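The bridge that drives itself to the river

By our defence industry writer
16 November 2018

Stand at the eastern gate of the Caputo works early in the morning and you feel the test engine before you hear it. It comes up through the boots first. Then the big doors roll back and out comes a Monisley, eight wheels, nose up like a fishing boat, with a folded bridge riding on its back, and I defy anyone who ever owned a toy truck not to grin.

The Monisley is a bridging vehicle. It drives to the bank at highway speed, drops into the water, unfolds and joins up with its neighbours until there is a roadway from one side to the other. Armies have wanted to do this quickly for as long as there have been armies and rivers, and most of the ways they've found involve a great many trucks, a crane and a lot of shouting. A Monisley crew is 2 people. With a row of them in the water, a battle tank can be across and up the far bank while the old pontoon gear would still be coming off its trailers.

Cokholm is a funny place to build one. The town is four hours from the coast and better known for its grain terminal and a very good bakery beside the rail crossing. The works started out making harvester frames, moved into mine haulage, and was down to a single welding line when Caputo bought it. The firm now has 395 people on the site. A good share of them learned their trade on farm machinery, which shows in the product: hatches you can open wearing gloves, grease points you can reach without lying in mud, and bolts in as few sizes as the designers could get away with.

The hull shop is the part I'd happily have spent all day in. Each hull is aluminium, welded upside down on a rotating jig the colour of mustard, and the welders work in pairs from the middle out so the heat doesn't pull the plate crooked. Every seam gets an ultrasonic check, then the whole hull goes into a tank and sits there overnight under load. On the wall is a chalkboard where the shifts keep score of hulls that came up dry inside. There's a cake when one shift gets ahead by enough. What counts as enough is apparently still being negotiated.

Next door they fit the floats and the hydraulics, and this is where the clever stuff lives. The folded ramp sections swing out on arms that have to carry serious weight and still line up to within a finger's width of the vehicle alongside, while both are bobbing about in a current. Earlier versions left that to the driver's eye and a crewmate with hand signals. The new one has a small thruster at each corner and a control box that does the fine nudging by itself. I watched it on the test pond with a stiff crosswind blowing and it slid into place like a drawer closing. Lovely!

River trials moved to Weltholm in May, where the water runs cold and fast below the old railway bridge and the banks are proper clay. The trials team put in 6 vehicles and built a crossing of around 145 metres, then took it apart and did it again in the dark. They also drowned an engine on purpose, to see how long a swap would take in a field workshop. The answer is classified, or at least it was mumbled at me, though everyone doing the mumbling looked pleased.

None of this is cheap, and there are fair questions about the size of the order. A country with a modest army doesn't need hundreds of floating bridges. But flood relief keeps coming up in conversation at Cokholm, and for good reason. A vehicle that can put a road across a swollen river before lunch is handy to have whether or not anyone is shooting, and two provincial emergency services have already sent people to Weltholm to look.

The next batch of hulls is on the jig now, in the deeper green the army asked for. Export paint, a sandy beige, is stacked in drums by the door, still sealed.

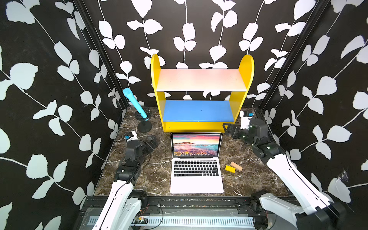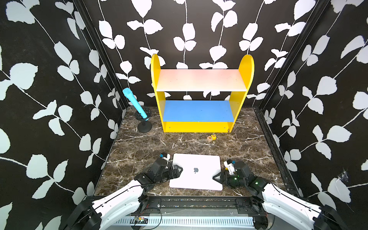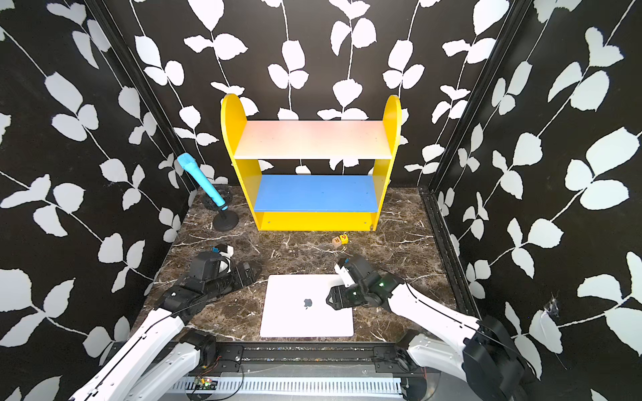
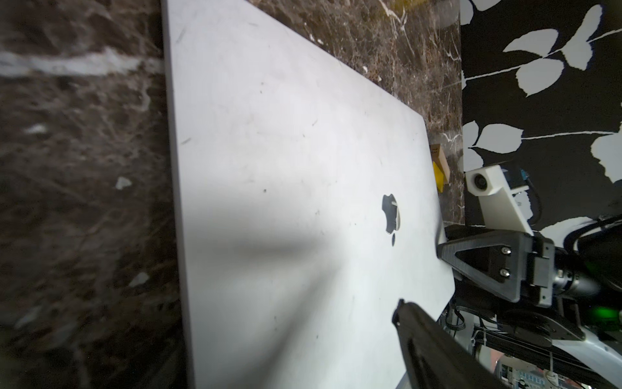 Yellow-sided shelves and leaf-print walls (first and third pictures); a closed silver laptop (last picture).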